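Fri 5 July

Opened the kiln at lunch because I could not wait any longer, and the ash glaze is gorgeous. Writing it all down now while the tiles are still spread out by the window and I can look up at them every other sentence.

Background for anyone reading this later: we've been trying to get a runny, streaky wood ash glaze to work at cone six in the electric kiln. Most of the old recipes want to go a lot hotter, so I took the Szulc base (the one taped inside the glaze cupboard door, with the coffee stain over the feldspar line), swapped in more frit, and ran it against three ashes. Prirkari ash is the bought one, mixed hardwood, already washed. The other two are ours: apple prunings from last winter, and the mystery bucket from the wood stove.

18 tiles in total, all the Wellgate white stoneware, thrown as a ring and cut up so they stand on their own foot. Each ash at two strengths, and each of those dipped once, twice and three times. I scratched the codes into the backs before bisque, and thank goodness, as the oxide pencil numbers from the last round burned off to a pink smudge.

**Apple ash, stronger mix.** The star! Honey green where it's thin, and a milky blue pooling along the bottom of every texture line where it's thick. It breaks to brown on the edges. Two dips is the sweet spot. Three dips ran right down over the foot and took a chip of kiln wash with it, but even that tile is lovely if you don't turn it over.

**Apple ash, weaker mix.** Quieter, more of a satin straw color. I'd put this on the inside of a bowl without thinking twice, once we've done a proper leach check.

**Prirkari, both mixes.** Very even, very well behaved, a bit flat. Washing takes out a lot of the soluble stuff and I think that's where the streaks went. Good base for adding iron, though. Want to try that.

**Stove bucket.** Oh dear. The weaker mix is dry and scabby on the single dip and the color of old mustard. The stronger mix on three dips has one patch, thumbnail sized, that is the most beautiful thing in the whole firing and I have no idea how to get it again. There were nails in that bucket. Maybe it's the nails.

Mixing notes, so I stop relying on memory. Dry batch came out at 528 g for the apple, after sieving. I put it through the 50 mesh once and it was still gritty, so I did it again, and the second pass was much nicer. Wear gloves for the unwashed ash! The slurry is caustic and my left hand was sore all Tuesday evening. Mask on for the sieving too, with the window open and the fan off, otherwise the whole bench goes gray.

The slurry also thickens overnight. I left the apple bucket with the lid on and by morning it was like yogurt. It wanted 223 ml more water to get back to light cream, added a splash at a time, and it dipped perfectly after that. A pinch of Epsom salts would have gone in the wrong direction, so leave the jar on the shelf.

Firing: the Stokis controller was on the slow glaze program with a short hold at the top. I added a slow cool by hand, and I'm convinced that is where the milky blue comes from. Last round had the same recipe with no slow cool and it was just glassy green. Witness cones were nice and even top to bottom, with the lower shelf a touch softer, as ever. The shelf with the hairline crack held up, but I've turned it over and marked it. 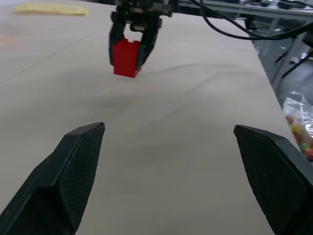

Does the ash need to be washed before it goes in the glaze?

It depends on the look you want: unwashed ash melts more and gives more streaks, while washed ash gives a smoother surface and is easier on your hands.

Next up:

- apple, stronger mix, two dips, on real mugs with a bare band left at the foot
- same glaze over the iron slip, and under it
- Prirkari with a little red iron oxide, in small steps
- one tile from the stove bucket with a nail laid on it, purely for fun
- cookie catchers under everything, please, the half shelves are nearly new

There's enough apple ash left for one good bucket and then we're out until the pruning. If anyone has a neighbor with fruit trees and a fireplace, ask now. I'd love to have a full bucket dry and sieved by August, so we can glaze the big platters with it.

Tiles are staying on the windowsill over the weekend. Have a look at the apple ones in the late afternoon, when the sun comes in low and the blue really shows. The mustard one is facing the wall.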